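Getting dull patches off a glossy marble-look table (and where do the big dishes live?)

Posted in Kitchen & Dining, July 2019

Hultside_hen

Hi all, we moved into our place in Temlow in January and finally have a dining table big enough for everybody. It's round, white, with that shiny marble look and thin grey veins, secondhand from a shop called Popescu on the Trimton road. I love it to bits! But after every meal I wipe it down and when the light comes in low from the window I can see streaks and cloudy rings where the plates were. I've been using a wet dishcloth with a drop of dish soap, then letting it air dry. The seller didn't know if the top was real stone or not, so I've been too nervous to try anything stronger.

My other problem is dishes. I've ended up with a mix of my grandmother's flowery ones and some heavier patterned plates, and they all get piled on the table while I work out which cupboard they go in. I'm worried about scratching the top, and the dishes too.

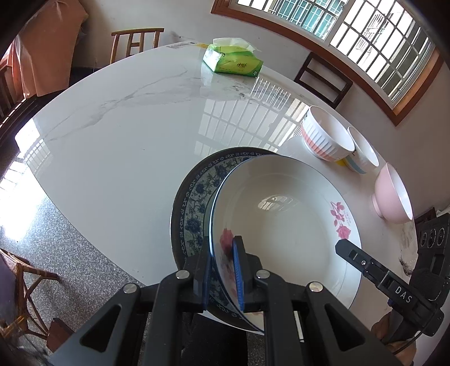 Can I stack a big shallow dish on top of a patterned plate?

Put something soft between them and it's fine for a day or two. A paper towel folded in four will do, or one of those felt rounds. For longer than that I'd put the wide dish at the bottom and the smaller plates inside it, so nothing is tipping over a rim.

marblemad70

Your streaks are soap. I had the same thing for a year and blamed the table. Use way less soap than you think (I do one small squirt in a whole bowl of warm water), wring the cloth out until it's barely damp, go over it again with plain water, and then dry it right away with a microfiber cloth. The drying is the bit everyone skips. A shiny white top shows everything, especially across from a window, so do it with the light in front of you and you'll spot what you missed.

Don't use vinegar or lemon until you know what it's made of! If it's real marble, acid will etch it and those cloudy rings might be exactly that. Check underneath: a lot of tops give themselves away on the bottom side, where you may see bare board or a seam. If they're rings that never shift no matter how you clean, I'd ask a stone place to take a look before you buy any polish.

tobysgran

Baking soda.

pantryshelf_5

Please don't scrub with baking soda on a high gloss top, it can leave fine scratches and then you really will have dull patches.

On the dishes, check the foot of each one, the unglazed ring on the bottom. Run a finger around it and if it feels like sandpaper, that's what will mark your table and the plate under it. I cut up an old flannel sheet into circles and got some 30 out of it, enough for the whole cupboard and a few left over for the table. Lift them when you move them, no sliding. Anything with old painted flowers I wash by hand too, the dishwasher took the pink right off two of mine and I'm still mad about it.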